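# Schüsseln stapeln für Fortgeschrittene

November, kurz vor Mitternacht, und ich sitze immer noch am Rechner und stapele virtuelles Geschirr.
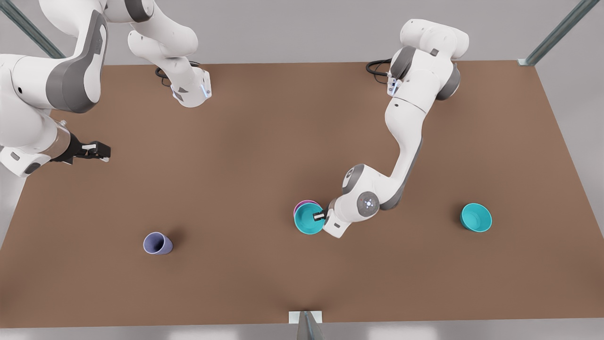 *Türkis auf Pink, der linke Greifer hält noch fest. Die zweite türkise Schüssel wartet rechts.*

Wer hier schon länger mitliest, weiß ja, dass ich seit dem Frühjahr an Trarkano herumbastele, meinem kleinen Feierabendprojekt, in dem zwei simulierte Arme einen Tisch aufräumen sollen. Schüsseln ineinander, Becher aufstellen, fertig. Klingt nach zehn Minuten Arbeit, oder? Ha. Ich habe mir dafür extra eine Woche Urlaub genommen und am Ende bin ich vor allem darin gut geworden, selbst Schüsseln zu stapeln. Per Fernsteuerung. Mit zwei Händen, die nicht meine sind.

Das Prinzip ist schnell erzählt: Ich halte in jeder Hand einen Controller, die Arme in der Simulation machen meine Bewegungen nach, und jede Runde wird aufgezeichnet. Aus genügend Aufnahmen soll dann ein Modell lernen, wie man das macht. Das Lernen übernimmt der Rechner nachts. Das Vormachen übernehme ich, abends, mit kaltem Tee.

## Links ist rechts

Womit ich überhaupt nicht gerechnet hatte, war die Sache mit den Seiten. Die Kamera schaut von oben auf den Tisch und die Arme stehen an der hinteren Kante, also mir gegenüber. Der linke Arm des Roboters ist auf meinem Bildschirm deshalb rechts. Der, der da oben gerade die türkise Schüssel am Rand hat, das ist der linke! Am ersten Abend habe ich ständig den falschen bewegt. Ich wollte nach einer Schüssel greifen und auf der anderen Seite fuhr seelenruhig der leere Greifer durch die Gegend.

Man kann die Zuordnung natürlich spiegeln. Bastien Gaillard hat mir das auch sofort geschrieben, als ich im Forum gejammert habe („stell es um und hör auf zu leiden“). Habe ich gemacht, einen Abend lang damit gearbeitet und dann wieder zurückgestellt. Mit der Spiegelung stimmten zwar die Seiten, aber Drehungen im Handgelenk fühlten sich auf einmal völlig verkehrt an, und bei Schüsseln dreht man eben dauernd das Handgelenk. Also ungespiegelt. Nach 100 Durchgängen denkt man nicht mehr drüber nach. Dafür habe ich neulich beim Abspülen mit der falschen Hand nach dem Schwamm gegriffen, ich sag's nur.

## Der Rand ist alles

Schüsseln greift man am Rand, ein Finger innen, einer außen. Soweit klar. Aber sobald man eine Schüssel so hält, hängt sie gern mal schief, und dann soll sie schräg in eine andere hinein. Auf dem Bild sieht man das ganz schön: Die türkise ist gekippt und von der pinken darunter schaut nur noch ein schmaler Bogen heraus. Das ist der Moment, in dem ich jedes Mal die Luft anhalte. Lässt man zu früh los, rutscht sie gern über die Kante weg. Drückt man zu lange nach, schiebt man die untere gleich mit über den Tisch.

Meine Lösung nach vielen misslungenen Versuchen:

- über der unteren Schüssel kurz stehen bleiben, wirklich stehen bleiben
- mit der tieferen Seite zuerst aufsetzen
- das Handgelenk langsam zurückdrehen, bis der Rand halbwegs waagerecht liegt
- erst dann die Finger öffnen, und beim Wegfahren nach oben, nie zur Seite

Der zweite Punkt kommt von Didier Moulin, mit dem ich mir den Rechner für das Training teile. Er hatte vorher monatelang Teller gemacht (Teller! in der Simulation! der Mann hat Nerven) und meinte, ich würde viel zu sehr versuchen, alles gerade hinzustellen. Probier mal, es schief zu machen und dann zu begradigen. Und siehe da, plötzlich ging es deutlich flüssiger.

## Und der zweite Arm?

Der schwebt meistens mit leicht offenen Fingern über dem Tisch und tut nichts. Das sieht ein bisschen nach Arbeitsverweigerung aus, ist aber schwieriger, als man meint! Meine zweite Hand will nämlich immer mit. Greife ich links zu, zuckt rechts der Finger am Auslöser. In den ersten Aufnahmen öffnet und schließt sich der unbeteiligte Greifer ständig wie eine nervöse Krabbe, und das Modell hat das prompt mitgelernt. Eine ganze Nacht Training für einen Roboter, der beim Stapeln in die Luft zwickt. Ich habe so gelacht, und danach habe ich die Aufnahmen gelöscht.

Inzwischen lege ich die Hand, die gerade nicht dran ist, aufs Knie. Die Position wird dann zwar ein wenig tiefer als geplant, aber sie bleibt ruhig.

Seine Aufgabe bekommt er schon noch, nämlich den lila Becher. Der liegt auf der Seite, allein in seiner Ecke, die Öffnung vom unteren Tischrand weg, und soll aufgestellt werden. In dieser Lage kommt man von oben einigermaßen gut dran. Zeigt die Öffnung genau zum Greifer, nehme ich ihn auch gern mal am Rand wie eine Schüssel. Welche Variante besser ist, weiß ich noch nicht. Didier sagt, ich soll mich für eine entscheiden und dabei bleiben, sonst lernt das Modell irgendwas dazwischen. Vermutlich hat er recht. Ich mache es trotzdem erst mal nach Gefühl.

## Zahlen für die, die Zahlen mögen

Im Ordner liegen jetzt 1.570 brauchbare Durchgänge. Ja, ich bin auch erschrocken. An guten Abenden läuft es fast von allein, an schlechten verwerfe ich mehr, als ich behalte. Nach sieben Stück am Anfang brauche ich immer noch eine Pause für die Schultern, danach geht es seltsamerweise besser.

Das letzte trainierte Modell schafft von allein die erste Schüssel ziemlich zuverlässig. Bei der zweiten türkisen wird es wackelig, vor allem wenn sie weit außen steht und der Arm sich strecken muss. Da fehlen mir eindeutig Beispiele, ich habe sie wohl aus Bequemlichkeit meistens nah an die pinke gesetzt. Die nächsten Abende kommt sie also konsequent nach außen.

Und falls jemand von euch einen Tipp hat, wie man zwei Controller fünf Stunden lang hält, ohne sich danach wie ein rostiger Klappstuhl zu fühlen: ab in die Kommentare damit, bitte! Ich mache jetzt noch die Runde mit dem Becher fertig und gehe dann ins Bett.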